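Onix planner and perception work: progress report to the Sæther fund
Prepared by Tuva Amundsen, Proltitz, for the period ending December 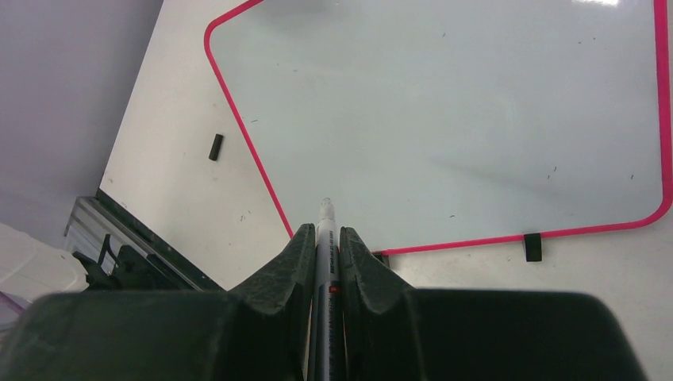

Wrist camera view during the whiteboard task, with the marker held between the gripper fingers.

It has been a very good period for the software side, and I'm happy to say that both of the items we promised you in the last report are now running on the arm instead of only in simulation.

The first is the new board estimator. Our old version wanted the board square to the table and fell apart if someone set it down at an angle. The rewritten one fits the coloured border straight from the wrist camera and only needs one corner and parts of two edges to recover the plane. Glare was our biggest worry going in (a glossy surface under ceiling lights is no one's favourite thing to segment!), so we now mask saturated pixels before the line fit. Small smudges on the writing surface no longer get picked up as strokes, either.

The second is contact control. Onix now switches from position control to a compliant mode 2 cm above the estimated plane, then closes the last bit on force alone. The change in line quality is a joy to see — even strokes, no skipping at the start, and far less chatter on curves. Pen tip offset is estimated at each grasp, so a marker that sits a little crooked in the fingers is corrected for in the planner and we don't have to regrasp.

On the tooling side, we logged 638 teleoperated and autonomous runs in the period, all of them replayable in Kornetier with camera, joint and force data on one timeline. Being able to scrub to the moment of contact has changed how we debug. We found a clock drift between the camera and force streams in an afternoon, after chasing it on and off since winter. The last 100 runs were recorded after that fix and are the ones we're using for evaluation.

Some things are still open. The planner can be slow when the board's far corners are out of view, as it keeps asking for another look before it commits. Uncapping is still scripted and doesn't share any code with the learned grasping policy, which bothers me more than it bothers the rest of the team. We'd also like to try boards without a coloured border, and the estimator isn't ready for those.

Spending is on plan and we aren't asking for any changes. Next period goes to a viewpoint cost in the planner, moving uncapping over to the learned policy, and a cleaned-up Kornetier export so your reviewers can open the logs on their own machines. I'd be delighted to walk anyone at Sæther through a replay before then.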